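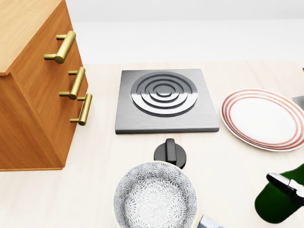
The **Valus Open Day** is a public event at which the Valus robotics laboratory shows its work on household robots, both in simulation and on real machines. Its best-known part is the kitchen demonstration, in which a robot handles everyday objects on a simulated countertop while visitors follow along on a large screen. The setting is modest but full of interesting problems: a stove plate with a separate black knob, a cabinet with brass bar handles, a patterned bowl, and a green glass bottle held in the gripper. Glass bottles are a favorite with the lab's programmers, as their rounded shoulders leave only a few good places to grip.

## Background

Valus began the open day as a small January gathering for students from the nearby Rengifo technical school. Interest grew quickly, and the event was moved to spring and opened to everyone. The edition held on May 24, 2022 drew around 400 visitors and was the first to use the Lonico hall, a former streetcar depot with a high glass roof and wonderfully clear sound.

## The kitchen demonstration

The kitchen runs on Runent, a simulator written at the laboratory. Runent computes how objects slide, tip, and press against one another, and it draws the result as the robot moves. Its kitchen library holds 300 objects, from dinner plates to drawer handles, and the staff can set out a new counter between sessions.

A session lasts 37 minutes and has four parts:

1. A short talk on how the robot is told what to do.
2. A run with a task picked by the presenters.
3. A run with a task picked by the audience.
4. Open questions, with the simulator still running.

The third part is the heart of the show. Visitors call out requests, the presenters choose one, and the robot tries it live with no rehearsal. Failures are left on screen and played back slowly, often to loud applause. A slipping bottle or a bumped bowl can lead to the best discussion of the day – how firmly should a machine hold something it cannot feel very well?

## Hands-on stations

Along the sides of the Lonico hall, visitors can steer the simulated gripper themselves with a handheld controller. Most people find that reaching for an object is easy and that turning the wrist at the right moment is surprisingly hard. Younger visitors tend to pick it up fastest, and the line at these stations is usually the longest in the building.

A separate table covers contact and friction using real blocks, rubber pads, and a tilting board. It was built by Rengifo students and has become a regular feature.

## Access

Admission is free. Sessions are given in English, with printed notes in large type available at the door. The Runent stations stay open for an hour after the final demonstration.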